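Mise à jour du 11 août. Cette page remplace la note de mai sur les câbles, qui ne traitait que des rallonges.

# Trier et ranger les câbles dans des bacs peu profonds

La méthode vaut pour les câbles de faible section : charge, données, audio, petites alimentations. Les rallonges secteur et les tuyaux restent au crochet mural, voir la fiche correspondante.

## 1. Choisir le bac

Un bac à câbles doit être bas, à fond plat et si possible translucide. Dans une boîte haute, les boucles s'empilent et s'accrochent entre elles dès la troisième couche. Dans un bac bas, chaque faisceau repose sur le fond et se prend d'une main.

La couleur sert de repère. Deux teintes franchement distinctes suffisent pour commencer : une pour les câbles fins ou courts, une pour les câbles enroulés. Les étiquettes viennent ensuite, collées sur la paroi extérieure, jamais sur le fond.

## 2. Plier ou enrouler

Deux formes de rangement selon la longueur et la gaine :

- **Câble court, gaine tressée** : pliage en zigzag. Les plis restent larges, sans pincer la gaine. Le paquet tient souvent sans attache.
- **Câble long ou gaine lisse** : enroulement en boucles lâches, du diamètre que le câble prend de lui-même. Ne pas tirer pour resserrer.

Ne jamais enrouler autour du coude et de la main. Chaque tour ajoute une torsion, et la torsion finit par se concentrer près du connecteur. 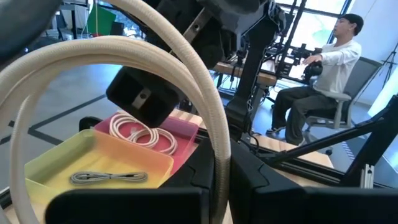

*Câble gris tressé plié en zigzag dans le bac jaune orangé, câble blanc en boucles dans le bac rose-rouge.*

Pour les gaines tressées épaisses, le rayon de courbure minimal est plus grand qu'on ne le croit. Si le câble se redresse seul une fois posé, la boucle est trop serrée : la rouvrir d'un tiers et recommencer.

## 3. Attacher, ou non

L'attache n'est utile que si le bac est transporté. Pour un bac qui reste en place, une boucle posée à plat se conserve bien.

Si une attache est nécessaire :

- bande auto-agrippante, serrée au doigt - un jeu d'environ un crayon entre la bande et le faisceau ;
- pas de collier plastique autobloquant, qui marque la gaine et oblige à couper ;
- pas d'élastique, qui colle en vieillissant ;
- pas de fil métallique gainé sur un câble de données.

Areeba Ghauri signale que les bandes Stillo perdent leur accroche quand elles sont chargées de peluches. Un passage à la brosse à dents sèche les remet en état.

## 4. Préparer la surface de tri

Le tri se fait sur un plan dégagé au centre, bacs au fond, côte à côte. La zone libre doit permettre d'étendre un câble en entier au moins une fois. Un plan clair facilite le repérage des gaines foncées, et inversement.

Ordre de travail :

1. Débrancher l'appareil côté secteur, puis côté appareil.
2. Étendre le câble et le laisser se détordre.
3. Passer la gaine entre deux doigts sur toute la longueur. Une bosse, une entaille ou un point mou envoie le câble au rebut.
4. Contrôler les deux connecteurs : contacts droits, pas de trace brune.
5. Essuyer au chiffon microfibre à peine humide, connecteurs exclus. Laisser sécher.
6. Plier ou enrouler, puis poser dans le bac.

Les ciseaux restent à l'écart du plan de tri, sur un autre meuble. Ils ne servent qu'à la coupe des bandes.

Dans le bac des câbles fins, poser les faisceaux en diagonale : on gagne en longueur utile et les extrémités ne butent pas contre les parois. Dans celui des câbles enroulés, laisser un connecteur visible sur le dessus, afin d'identifier le câble sans le sortir.

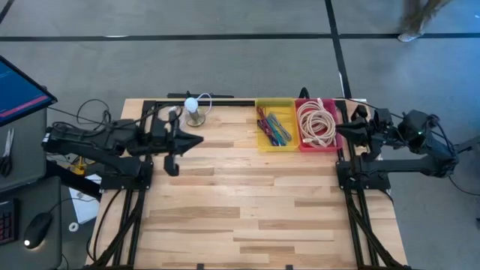 ## 5. Tenir l'inventaire

L'inventaire n'a d'intérêt qu'au-delà de quelques dizaines de câbles. Celui de l'atelier Evemden, tenu par Hortensia Espinoza, comptait 364 références avant tri et 137 après. La plupart des câbles retirés étaient des doublons.

Trois colonnes suffisent : type de connecteur, longueur, bac. La date d'achat est rarement connue et n'aide pas à décider. Un câble dont personne ne retrouve l'usage passe dans un bac d'attente. S'il n'en est pas sorti au tri suivant, il part en collecte des déchets électriques, pas dans la poubelle ménagère.

## 6. Entretien des bacs

Eau tiède et savon noir, rinçage, séchage complet avant remise en service. Éviter l'alcool sur les plastiques translucides, qui peuvent blanchir ou se fissurer. Un bac fendu se remplace : l'arête entame les gaines tressées.

Fréquence : une fois par an, en même temps que le contrôle des connecteurs.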